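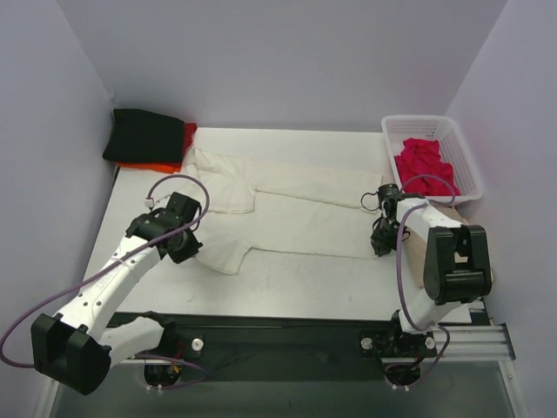
July, 4:10 p.m. Folding trials on the Seltine cell were suspended at cycle 161. The right arm reported a joint fault and held position with the garment still on the table. Power was removed before any person reached into the enclosure. Edileuza Portela inspected the cabling and recorded a worn connector, part 332. The same fault was logged nine cycles earlier and cleared without review. The cell remains locked out until Stubbs supplies the replacement.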